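The packaging engineer at Pelletier has worked on protective inserts for 12 years and does not think foam is the hard part. "The cavity is easy," she said. "Customers measure the part and forget the finger room."

Her group supplies inserts to Starkari, a maker of bench instruments. Orders run to 1,000 pieces, of which 850 are usually a repeat design. 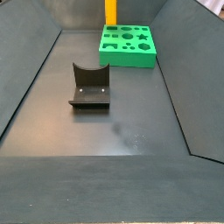 How much clearance does a cavity need?

"We leave 2 mm per side for rigid parts. Less than that and the part drags on the foam when it is lifted."

Drop testing comes next. Each design gets 2 rounds, the second after a week in storage – foam that has been compressed for a week does not behave like new foam.

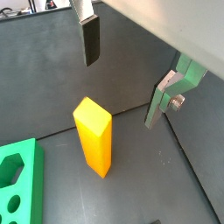 Orientation is the question she raises first with a new customer. A part packed on its end needs a deeper cavity and a thicker slab, and the carton grows to match. A plain block like the yellow one, standing upright and longer than it is wide, would take less depth lying on its side. "Most people draw it the way it sits on their desk," she said. The Stosivia line was redrawn for that reason in October, and the new carton is shorter.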